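Flurnomis Color Names: data card

Maintainer: Bilal Semaan
Version: 7
License: see LICENSE in the root folder
Format: UTF-8 CSV, one file per split

Summary

Flurnomis is a table of English color names for interior paint, each paired with sRGB and CIELAB values. It is meant for search boxes, catalog filters and label printing. It isn't a color standard and should not be used for matching paint in a store.

Contents

names.csv has 1,000 rows. Of these, 600 are single-word names ("maroon", "ochre") and 400 are compound names ("dusty rose", "dark brown"). Each row has a name, a family, three sRGB integers, three Lab floats and a source code. The family column takes one of 7 values. Pinks are filed under red, and browns have their own family.

Sources

Source code F marks names from the Fovness trade list, merged in July. Source code Q marks names from the Qaisi glossary, which spells gray with an a and was left as is. Rows with no code were added by the maintainer. Duplicate names were resolved in favor of F.

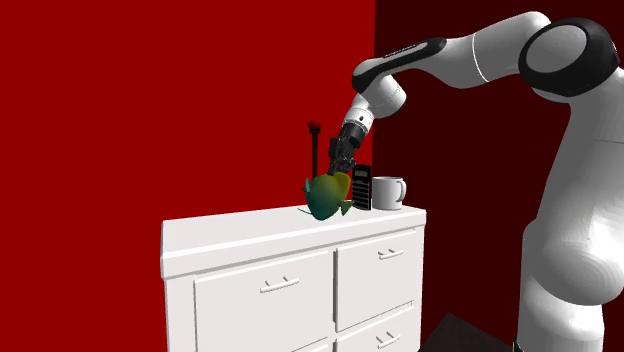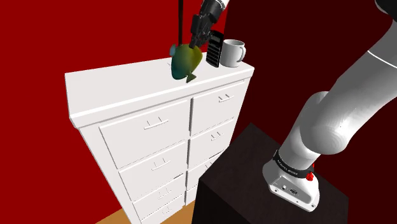
Lab values are computed under D65 with the 2-degree observer, from the sRGB integers and not from measured swatches. A name therefore stands for one point, while a painted surface covers a range of them depending on light. Two adjoining walls, one a saturated red and the other a dark maroon, as in both renders, get two separate rows in this table even if a decorator would call the whole room red. The family column joins them again, so a filter on "red" returns both. Whites are harder. Shading on a white surface can push a sampled pixel into the gray family, and the lookup script makes no correction for it.

Lookup

lookup.py takes a hex value and returns the nearest row by CIE76 distance. Pass --family to limit the search. Ties are broken by row order. The Grulent plugin calls the same function but caches results per session, so restart it after editing names.csv.

Known issues

Teal and some dark greens are filed inconsistently between the F and Q rows.
Eleven compound names contain a trailing space. Strip before joining.
The Lab columns are rounded to two decimals and won't round-trip exactly.

Changes

Version 7 drops the old Munsell column and renames "src" to "source". Scripts that read columns by position need to be updated.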